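Share 18 | Comments 4

1 September 2022

3.2 Timing of steroid courses and respiratory outcome in twin deliveries before term

The Grirnesetti cohort was assembled from obstetric and neonatal records at two referral hospitals. Mothers were eligible if they carried twins, had been admitted with threatened preterm labor or a maternal condition requiring early delivery, and had received at least one dose of an antenatal corticosteroid. After exclusion of pregnancies with a major fetal anomaly and of transfers with incomplete drug charts, 304 twin pairs remained. The unit of analysis was the pair for maternal variables and the individual infant for respiratory variables, with clustering within pairs handled by a random intercept.

Exposure was defined as the interval between the first steroid dose and delivery of the first twin. Drug times were taken from the medication chart and not from the discharge summary, which rounded to the nearest shift in many cases. At the Rekari site the chart was electronic throughout. At the Orbán site paper charts were in use until October of the first study year, and these were entered twice by separate abstractors. Disagreements of more than 25 minutes were returned to the original page and settled there.

The primary outcome was any mechanical ventilation in the first three days of life. Secondary outcomes were surfactant use, days on supplemental oxygen, and admission temperature. Temperature was included because second twins at both sites tended to wait longer for transfer to the warmer — a delay that could, in principle, be mistaken for a drug effect.

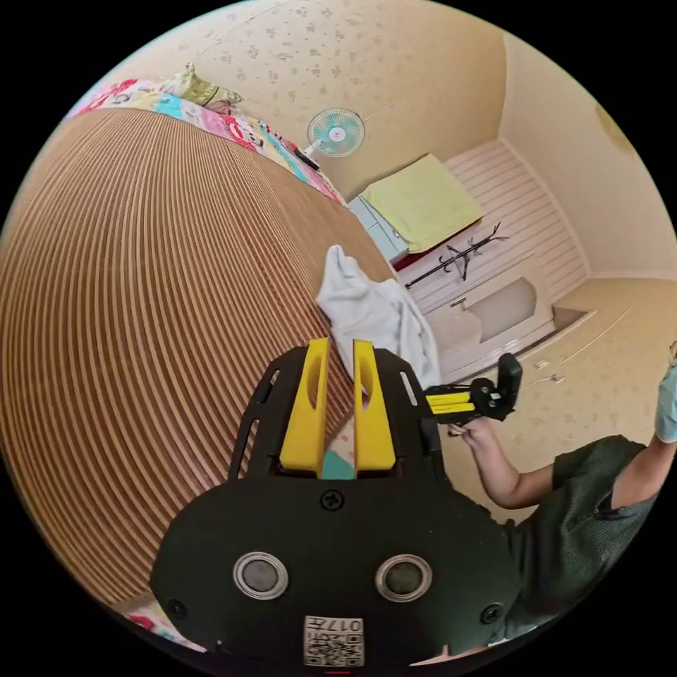 Figure 4. Two hand-held grippers with yellow fingers.

One reviewer objected that the interval as defined treats a single dose and a completed course alike, and asked whether women who delivered soon after the first dose should be counted as exposed at all. The same reviewer considered the pair-level model sound but wanted the second twin reported separately. Both points were taken up. The exposed group was split by course completion, and the models were refitted for first and second twins with the same covariates.

Separating partial from complete courses changed the estimates only slightly. Ventilation was least common among infants whose mothers had completed the course, and the direction of the association was the same in both birth positions. The interval for second twins was wider, reflecting a greater spread in time to transfer. Among partial courses, those started 90 minutes or less before delivery could not be distinguished from no effect, although the number of such pairs was small and the study was not designed to test this group.

Emergency cesarean delivery was more frequent when the course was incomplete. This is expected, as the decision to deliver in these cases usually came from a change in the mother's condition. Adjustment for mode of delivery and for maternal blood pressure at admission narrowed the difference without removing it. Confounding by indication remains likely, and the Stuster severity score, which was available only at Rekari, did not fully account for it. Results with the score included are given in the supplement.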